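18 December 2024

Accessories sort, continued from the October pages. Worked at the big table again, red flowered cloth left on. The small pieces go in the shallow white cardboard tray: beaded bracelets, hair ties, the claw clip, the watch band. Anything flat, like the dark brown leather piece, stays on the cloth for now. Paper and pen kept within reach for the list.

Agnese Kuusk wants the bracelets kept apart from the hair things before they go into the Sevia boxes. Fine by me, but the boxes have 12 slots and the slots are narrow. The stretchy bracelets can be pushed in. The watch band will need its own bag.
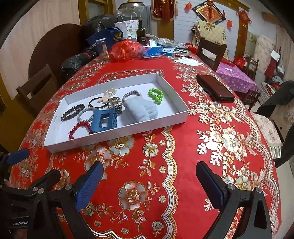

I also want to change the labels. The Lengate ones peel at the corners after a week or so on the shelf. Harawira sells a matte roll of 1000 that takes ballpoint without smearing. Asked Agnese to add one to the next order.

The far end of the table still needs clearing. Bags, bottle and tissue box should go to the side shelf so there is room to lay out a second tray. Did not get to it before lunch.

To do:
Cut 5 dividers from the leftover card.
Check whether the Cemov bags come in the 7 cm size.
Hair ties: dark ones in one slot, metallic coil separate, it catches on the beads.
Copy the list into the shared sheet, my handwriting is poor on page two.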